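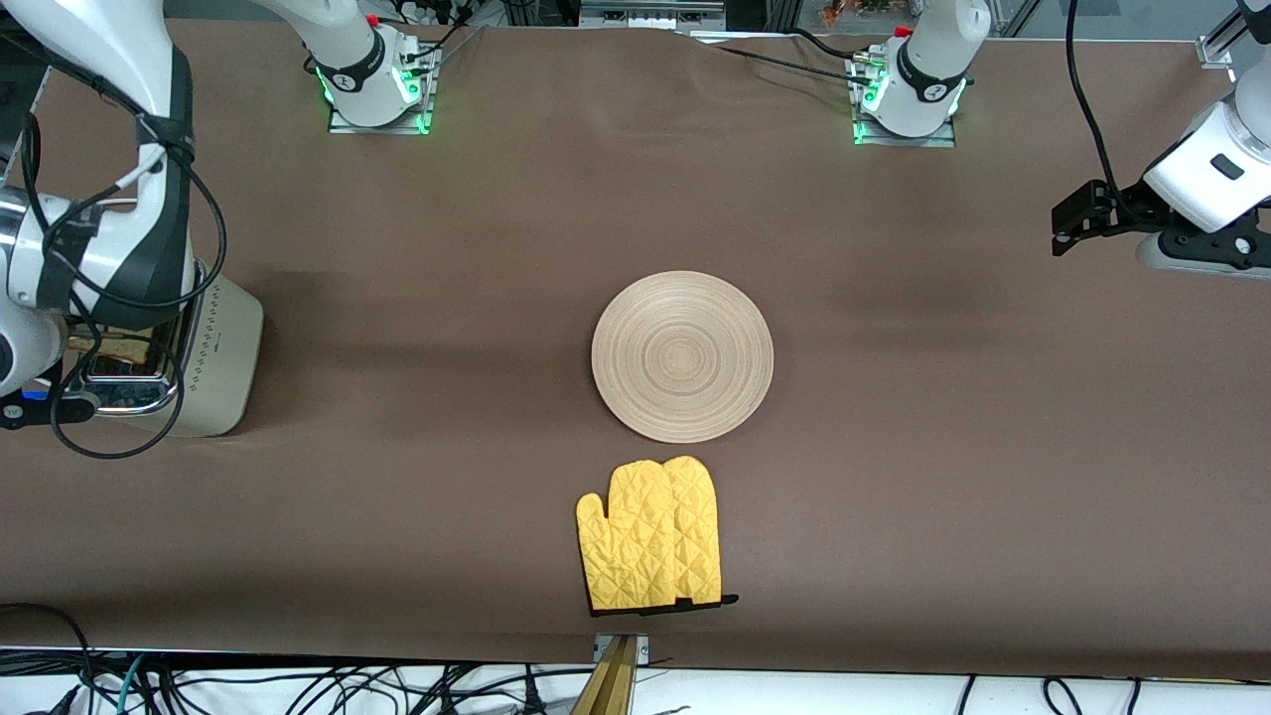 What does the Flivel kit cost us to keep running for another quarter?

About 800 dollars a month on the current plan, with service calls billed on top. The lease covers both arms, the grippers and the control software. Fingers and cable sleeves count as wear parts and are charged as used. The full breakdown went to the finance office with the February invoice.

Progress report, kitchen tasks review
Prepared by Ifigeneia Drakos for the Hustik program office

Work this period

We are reviewing the Flivel two-arm kit as a possible standard bench for the Tjoa site. The kit is sold by Jendura as a package: two arms, mounting plates, grippers, a table layout guide and a year of remote support. Our job is to say whether a small team with no robotics engineer on staff can set it up and get useful work from it.

Setup is finished. Both arms are mounted along the same side of the table and the bases have passed the vendor's startup check. The printed guide was clear on mounting and weak on cabling. It says nothing on how to keep the cables tidy under the table, and ours still need sorting out. I have asked Jendura for a cable drawing.

We have moved on to the breakfast set, which uses a toaster, bread, a round placemat and an oven mitt. The toaster stands on the left side of the table and the placemat near the middle. We wrote 13 short tasks for this set. The simple ones ask for one arm only, such as moving the placemat. The harder ones need the arms to work together, such as handling the mitt by its cuff while the other arm waits clear.

Results so far

The placemat tasks are repeatable enough to hand to a new operator. Bread is harder. A slice that sits low in the slot gives the fingers very little to hold, and operators tend to squeeze too much. The mitt is slow going, as the quilted fabric shifts when it is pushed and the hanging loop is easy to miss.

New operators needed two half-day sessions before they could run the simple tasks alone. Jendura's brochure promises one.

Support

We opened 2 tickets. The first, on a gripper that would not home, was answered the same afternoon and fixed with a settings file. The second, on the software losing its saved positions after an update, took until the following Monday and is still open. We are working around it by exporting positions at the end of each day.

Spending

We are within budget. The only unplanned item was a set of spare gripper fingers at 29 dollars. No travel was charged.

Next steps

Finish the bread tasks with the longer fingers. Get the cable drawing and redo the wiring under the table. Close the second ticket, or get a date for it in writing. Draft the buy or return recommendation and send it to the program office for comment before the lease renewal comes up.

Decision needed from you: whether to extend the lease by one quarter at the present rate. Jendura wants an answer by the end of the month.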